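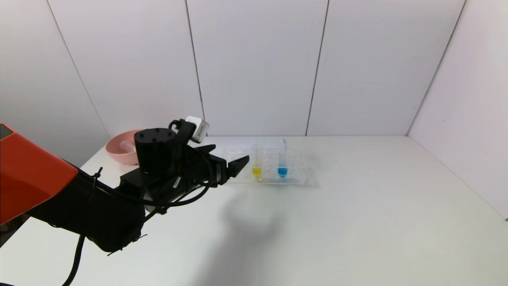

1/ The little boat that kept going back out: a thread on the rescue launch Florneo

Right, I have spent the whole evening reading a wartime deck log and I need to tell people about it. Air-sea rescue, a very cold bit of the Channel, a crew who mostly hated the cook. Settle in!

2/ Florneo was a motor launch working out of Burmont, a tiny harbour with one slipway and a pub. Her job was to sit out at a set point whenever aircraft were coming home, and go and fetch anyone who ended up in the water.

3/ She was wooden, narrow, fast when she felt like it and thirsty all the time. The skipper was a man called Arumugam, who had been a pilot on river steamers before the war and (going by the log) never wrote a long word if a short one would do.

4/ Sample entry, complete: "Out 0510. Wind. Found two. Back."

I love him. There's a whole night behind that. Dinghy, searchlight off in case of E-boats, somebody leaning over the side with a boathook. And he gives it six words and a time.

5/ What I hadn't grasped before is how much of the work was waiting. They'd motor out in the dark, cut the engines to save petrol, and roll. For hours. A launch like that rolls horribly when she's stopped, and half the crew were seasick on every single trip, including the ones who had been at sea since they were boys.

6/ The log covers 387 days and she steamed 3,133 miles in that time. Most of it was out to the same patch of sea and home again. No wonder the engineer knew every noise she made.

7/ Oh, the engineer! He signs his notes "R." and he is furious from beginning to end. Wrong plugs. Wrong grade of oil. Port engine "sulking". Someone has borrowed his good spanner again. There's an entry in December that just says "Spanner back" with two lines under it.

8/ The best night in the book (for me) starts with a bomber ditching well short of the place she'd given over the radio. The launch went to the position and found nothing. Flat grey sea, light going.

9/ Arumugam didn't turn for home. He worked out how far a dinghy would have drifted on that tide, with that wind, and set off down the line of it at slow speed with everyone on deck looking. He did the sum in the margin of the log. You can still follow it! He carries a one wrongly and then crosses it out.

10/ They found four men in a dinghy meant for fewer. One had a broken wrist, one had been singing to keep the others awake. The log says "Singing heard 2140", so it was the singing that gave them away in the dark.

11/ He doesn't say which song. I have been cross about this for hours.

12/ The recovery was hard. Wet flying kit weighs a ridiculous amount, and a man who has been in cold water can't grip a rope or climb a net. So two of the crew went down the scrambling net and pushed, while the rest pulled from above. Then dry blankets, sweet tea, bunks, and keep them lying flat.

13/ The "lying flat" bit is interesting. The crew had worked out for themselves that people sometimes collapsed after they were safely on board, and there's a note pinned in the back in someone else's handwriting: "Do not let them walk about, however cheerful."

14/ It took almost the whole night to get home. Fog, one engine (sulking, obviously), and a very careful creep past the harbour wall with a man in the bow shouting.

15/ Arumugam's entry: "Found four. Fog. Back. Tea short."

16/ All of this comes from a transcription by Kiều Tiêu, who went through the original page by page, water stains and all, and left the spelling mistakes in. It's wonderful work. The footnotes on the fuel dockets alone kept me happy for an hour.

17/ There's a second launch, Rusance, who turns up now and then as a rival. The two crews raced each other back to the slipway when there were no casualties aboard. Arumugam records three defeats and no victories, which makes me trust everything else he wrote.

18/ I don't know yet what happened to Florneo after the last page. The log stops with an ordinary trip out, an ordinary trip back, and a request for paint. If anyone has family from Burmont, or has come across her under another name, please do reply. I'd be thrilled with even a bad photo.

19/ Also if you know any songs that a bomber crew might plausibly have sung in a dinghy, loudly, for several hours. I'm making a list.

We use cookies to remember your settings and to see which pages are read. Accept all | Manage choices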